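Household Tips: Clearing the Table That Collects Everything

By Ekaette Oyelaran
Updated 30 October 2021

In a small apartment the table next to the bed does the work of a pantry shelf, a desk and a hall closet. Snacks, tissues, chargers and shopping all end up on it. The tips on this page are for sorting a table like that and keeping it usable, and they work just as well on a kitchen table or a dresser top.

A checked plastic table cover, tissues and mixed packages:

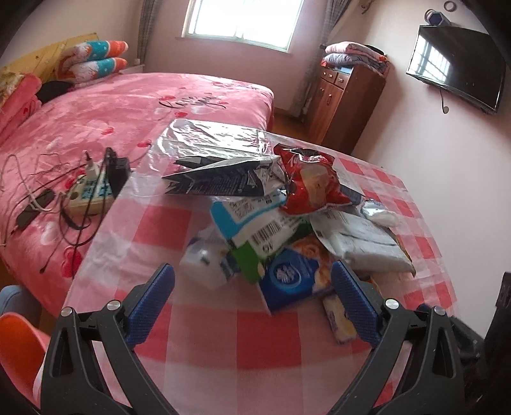
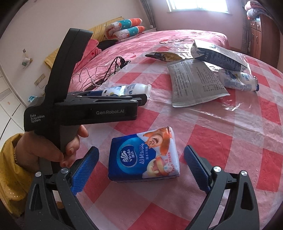
1. Start with the packages, not the drawers

Most people open a drawer first and try to make space. Leave the drawers alone. Work on what is on the table until you know how much of it is staying. You will often need less space than you thought.

Have these ready before you start:

A trash bag
A damp cloth and a dry cloth
Two shoeboxes or shallow bins
A marker and masking tape
Scissors

Push the whole pile to one end of the table. Take one package at a time from the top and decide on it before you pick up the next one. If you spread everything out first, you run out of table and start using the bed.

2. Sort by where it gets used

Sorting by type sounds sensible, but it puts all the tissues in one place and you need them in several. Sort by room or by use:

Food goes in one group, sealed and opened kept apart.
Tissues and wipes go in a second group.
Bottles and anything that could leak go in a third, standing up.
Papers, labels and receipts go under something heavy until the end.

Empty outer bags go straight into the trash bag. A big clear bag can look full when there is only one item in it, so reach in and check before you set it aside as a group of its own.

3. Snacks

Squeeze each bag lightly. A sealed bag pushes back. If it goes flat, look for a split along the seam and eat it soon or throw it out.

Crinkled snack bags take up more space lying down than standing. File them upright in a shoebox with the printed top edge facing you. Put the oldest date at the front. If the date is printed small or in an awkward spot, write it again on a piece of masking tape and stick it near the top.

Opened bags: fold the top over twice, press out the air and clip it. A clothespin does the job. Rubber bands are fine for long narrow bags but tend to crush crackers and soft bread snacks.

Do not keep food in the same box as scented wipes or soap. Crackers in particular pick up the smell, even through a closed bag.

4. Pocket tissues

Small tissue packs get lost because they are flat and slide under other things. Stand them on their short ends in a mug or a cut-down carton and they stay put. A one-quart milk carton cut to half its height is about right.

Buy one kind at a time if you can. Packs of the same size stack better, and you can tell at a glance when you are getting low. Look at the ply printed on the wrapper if you use them for colds. Thicker tissues hold together better, but they fill a pocket faster.

Move the packs out to where they get used:

One in each coat
One in the bag you carry most
One by the bed
The rest in the mug

If the wrapper opening has lost its stick, put a short piece of masking tape over it and fold one corner of the tape under to make a tab. It will open and close until the pack is finished.

5. Wipes

A pack of wipes dries out from the lid. Close it fully, then store it upside down so the moisture settles toward the opening. Keep it away from the radiator and out of direct sun.

If a pack has already dried a little, add a spoonful of clean water, close it and leave it overnight. Use those wipes for shelves and door handles. Do not add water to baby wipes or disinfecting wipes that you want to use for their proper job.

6. Cords and power strips

A power strip is handy at table height, but it should not share the space with drinks or bottles. Keep it at the far side from anything you pour, or mount it on the side of the table leg if the strip has slots for screws.

To sort out a tangle:

Unplug everything you can. Pull on the plug and not on the cord.
Lay each cord out straight on the floor.
Wrap masking tape around the plug end and write what it belongs to.
Coil the ones you do not use every day and put them in a box.
Plug the rest back in, with the shortest cords nearest the bed.

Keep cords off blankets and pillows. A charger gets warm while it works and needs air around it. Plug heaters, kettles and irons into the wall and never into the strip.

My neighbor Domingo Ocampo keeps his spare cords in cardboard toilet paper tubes, one cord to a tube, standing in a box. He labels the tube instead of the cord. I tried it and it is better than my old way for thin cords. The thick ones will not fit.

7. Cleaning a plastic table cover

Wipe with warm water and a drop of dish soap, then again with plain water, then dry. The second wipe matters. Soap left behind turns sticky and the next package you put down will lift with a small tearing sound.

For ink marks, dab with rubbing alcohol on a cotton swab in a corner first. Some printed covers lose their color. If the color comes off on the swab, stop and use soap and water only.

If there is a clear sheet over a patterned cloth, lift it every couple of weeks and wipe the underside. Crumbs get in from the edges. Let both layers dry before you lay the sheet back down, or you will get cloudy patches.

Creases come out with time and weight. Lay the cover flat in a warm room and put books along the fold. A hair dryer on low also helps. Do not use an iron.

8. What goes back on the table

Set a limit by space. I use one tray, and what does not fit on the tray lives somewhere else. Mine holds a tissue box, a water glass, a lamp and whatever I am reading.

The two shoeboxes go under the bed or on a shelf. Label the end that faces out. Tall boxes are a nuisance under a bed, so measure the gap before you buy any.

9. Ten minutes in the evening

Once the table is clear, it takes very little to keep it that way. Unpack shopping on the same day. Throw out wrappers when you open things. Put the phone cord back on its hook. If the pile comes back, go through step 2 again and skip the rest.

Readers' notes

Hiyori Kinoshita writes that she lines her snack box with a paper towel and changes it when she changes the bed. It catches the crumbs and she has had no more ants.

Eckhard Grube asks if a tissue box can go on the wall. Yes, if it is a light cardboard box. Use two removable adhesive strips on the back and press each one for the time given on its package. Take the old box down gently when it is empty, since the strips can pull paint in older apartments.

Henrik Pfeiffer wants to know what to do with a table cover that is too long. Cut it with sharp scissors along a straight row of the checks, and keep the strip for lining a drawer.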